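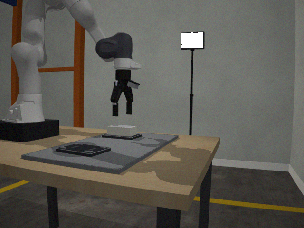 Roman Dudek wrote back after the last issue of this guide to ask why Section 4 spent two pages on the gripper and one line on the trays, when in his experience the gripper is seldom to blame. He is right, and the section has been rewritten. The gripper has been told.

4. Setting up the two-tray transfer cell

The Perden cell moves one white block from one black tray to the other and, if you let it, back again. Allow a morning for a first set-up. Second set-ups take longer, as everyone skips the bits they remember.

4.1 Before you start

Have the Naneo pendant charged and the cell key in your pocket. Read Section 2 if you have not done so. If you have only said you have done so, read Section 2.

CAUTION: The arm can start moving without any change in its expression. Keep hands, sleeves and lanyards off the table whenever the drives are on.

4.2 Board and trays

1. Switch the drives off and take the key out.

2. Wipe the tabletop and the underside of the grey board. A single crumb under one corner will cost you an afternoon.

3. Lay the board flat, at a slant across the table, with one end towards the pedestal. Press each corner in turn. If it rocks, go back to step 2 and look harder.

4. Set the rear tray first, then the front one. Leave open board between them. They are not meant to be neighbours.

5. Put the block in the rear tray, with the tray rim showing at both sides.

NOTE: Do not tape the trays down until Section 4.4 is finished. Tape applied early is always applied in the wrong place, and the Prarnwood workshop has the residue to prove it.

4.3 Light panel

1. Stand the panel to the right of the gripper, behind the table, with its bright face towards the work.

2. Set the brightness to 80 on the dial. The dial goes higher, for reasons known to the people who made the dial.

3. Tighten the collar on the pole by hand. No spanner.

4. Check for hard shadows over the tray you are about to teach. The arm will throw some whatever you do. You want the tray rim clear enough to line up by eye.

4.4 Teaching the pick and the place

1. Drives on, speed limit at 10 per cent. Leave it there for the whole of this section, however dull it gets.

2. Jog the arm until the gripper hangs above the block with both fingers pointing straight down and the gap open.

3. Save the position as HOVER A. The pendant will suggest a name of its own. Decline politely.

4. Lower in small steps until the fingers are either side of the block. Stop short of the tray. Save as PICK A.

5. Close the gripper, raise to HOVER A and wait. If the block stays on the tray, open the fingers, go down again and correct PICK A.

6. Carry the block to the front tray and save HOVER B and PLACE B in the same fashion.

7. Run the cycle once with your hand on the stop button, then once more with your hand still on the stop button.

CAUTION: Never teach a height by resting the fingers on the tray and calling it close enough. The controller will take you at your word and push.

4.5 Looking after it

Check the finger screws every 2000 cycles, and straight after any bump — including the ones nobody owns up to. Wipe the trays at the same time and repeat the corner test from 4.2.

If the block starts landing on the rim of the front tray, check the board first, the trays second and the saved positions last. Re-teaching over a board that has shifted will fix things until somebody helpfully puts the board straight.

Fault 599 means the arm has not reached HOVER B in the time allowed. The usual cause is that the speed limit is still at 10 per cent. Raise it, clear the fault and carry on. If it comes back at normal speed, ring the Sepúlveda service desk and have the cycle count ready.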